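The workshop at Sotelo opens at eight, and by half past there is usually a line at the repair counter. The man who runs it has been fixing small household things there for 14 years. He asked that his name be left out, and he would sooner talk about screws than about himself.

"People think the hard part is finding what's broken," he says. "Most days the hard part is getting it open without breaking something else."

He learned the work at Flistau, a maker of kitchen scales and radios that closed its local plant one January. He took home a box of drivers and still uses most of them. The shop logged 266 repairs last year. Lamps make up the biggest share, followed by radios and anything with a hinge.

Black plastic parts come up a lot in conversation. He has opinions on them. "A molded piece tells you how it wants to come off. Look at the corners first. If there are two screws up top, I start both of them before I take either one out. Take one out all the way and the whole part leans on the other, and then you've got a crack."

He also has a rule about wires, which he repeats to everyone who comes to the Saturday class. "Move the wire before you pick up the driver. I don't care if it's in the way or not."

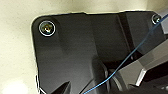
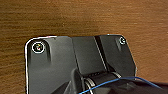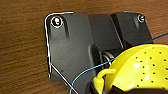 Black plastic with its screws set into recessed holes. The blue wire is in the first picture.

The recessed holes are where beginners get into trouble, he says. The driver goes in at a slight angle, the tip rides up, and the head gets chewed. His advice is to use a longer driver than you think you need and to lean on it harder than feels polite.

"If it's chewed already, stop. Bring it to me. I'd take a stuck screw over a stuck screw with glue on it."

Asked about power drivers, he shakes his head. He owns one, a Lanero, and keeps it for shelves. For plastic he works by hand and turns the screw backward first until he feels it drop into the old thread.

The class costs 30 dollars and runs for two hours. He took it over from the Namirero community center when they needed the room back. Some people come with a broken item and leave with it still broken, and he is fine with that.

"They know what's inside it now," he says. "Next time they'll open it themselves."

He is 73 and has no date in mind for stopping. There is a record player on the shelf behind him that he has been meaning to get to.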